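Wundo Arms & Cells board > Safety and Good Practice
Thread: Residual liquid in bottle sorting cells - what limit do you use?

wekcombe_cell
I'm rewriting our written practice for two-arm bottle pick and place into a lined bin. Mixed PET, caps on, desktop-size arms on a shared front rail. The current draft says "bottles to be drained before loading" and gives no figure. I'd like one, plus a rule on when both arms may be over the bin at the same time. Cell and wrist views attached.
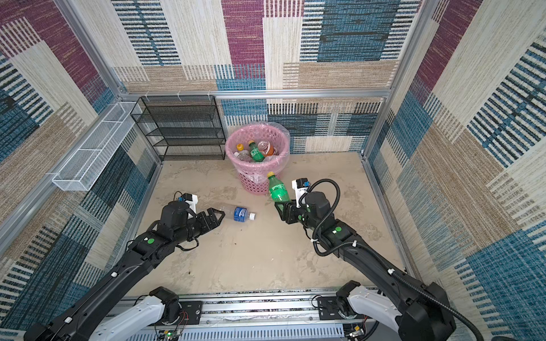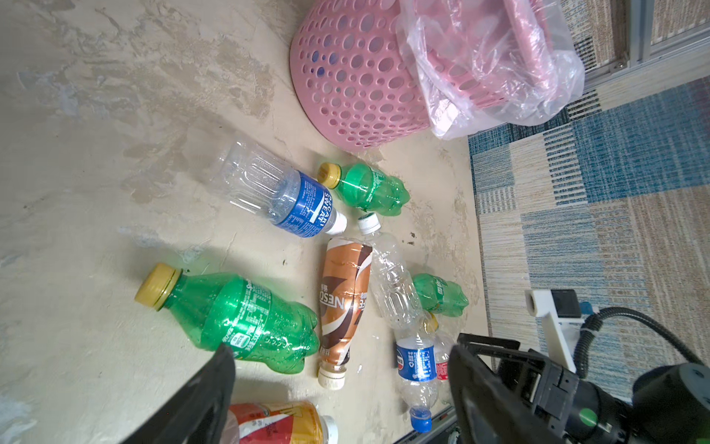
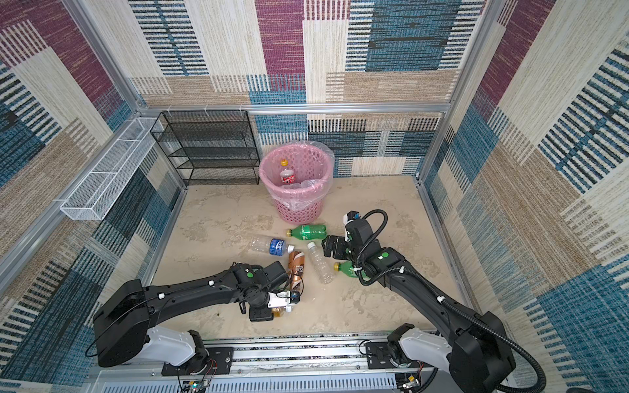
Two-arm cell, mixed drink bottles, lined pink bin at the back wall.

Arms run at reduced speed whenever the front is open. Comments on either clause are welcome.

ohmsbay
Look at the first one before you argue about millilitres. There is a bottle in the bin with orange-red liquid in it, and both arm bases sit directly behind bare circuit boards with wires running over the platform. Your draft already says drained. The clause isn't being followed, so a tighter number won't help. Cover the boards first.

wekcombe_cell
Fair on the boards. Covers are going in as a separate item. I still want the number for the acceptance check.

travine_maint
We use 2 mL at our Travine site, checked by weight on a sample from each lot. It is achievable if you drain with the cap off and refit it afterwards. Cap torque matters as well. A cap that is only sitting on the thread will come off under jaw pressure, and then your limit is the only thing keeping the floor dry.

ohmsbay
Weight check is no good on crushed bottles unless you have the tare for every type. That lot has Pocari Sweat, Nescafé, Pepsi and plain water in one cluster. Visual check against a light, reject anything with a visible pool. Simple, and the operator can do it at the bench.

travine_maint
Visual doesn't work through a full shrink sleeve. You won't see the bottom third on the coffee bottle. Weigh the sleeved ones and eyeball the clear ones, if you must split it.

kettlegrid
On the shared zone. The Mavromatis application note (August revision) treats the bin mouth as a single-occupancy area: one arm requests it, the other holds at a fixed standoff until release. We run that with the request timing out after 2,000 ms. We had 1,000 originally and got false timeouts on long bottles, which need a second approach more often than the short ones.

ohmsbay
Disagree with single occupancy as a blanket rule. With a bin that size, yes. With a wide hopper you lose cycle time for nothing. The clause should be written on clearance between the wrists, including the cable loop. In the overall views the right arm's corrugated conduit stands well clear of the links, and I'd bet it isn't in your collision model.

wekcombe_cell
It isn't. The model has the links and the jaws only. I'll add the loop as a swept volume.

kettlegrid
Add the camera modules too while you're in there. We logged 192 near-contact stops before we modelled ours, and nearly all of them were bracket to bracket.

travine_maint
Two housekeeping points. Put a line in for cleaning the rail slots, there's debris in the grooves in the first view and it holds moisture against the mounting plates. And specify that the liner is folded over the rim before each run. A liner hanging inside the mouth gets caught in open jaws - seen it pull a whole bin over.

wekcombe_cell
Both going in. Draft 2 as it stands:

4.1 Bottles drained with cap off, cap refitted hand-tight.
4.2 Sleeved bottles: residual 2 mL maximum, by weight. Clear bottles: no visible pool.
4.3 Bin mouth single occupancy, timeout 2,000 ms.
4.4 Collision model to include wrist cameras, brackets and cable loops.
4.5 Liner folded over rim before start. Rail slots cleaned at shift change.
4.6 Exposed boards covered.

ohmsbay
Move 4.6 to the top and make it a precondition for powering the arms. Still don't agree with 4.3 as worded.

kettlegrid
4.3 could read "single occupancy unless wrist clearance is demonstrated for the bin in use". That covers the hopper case.

wekcombe_cell
Will use that wording. Renumbering tonight.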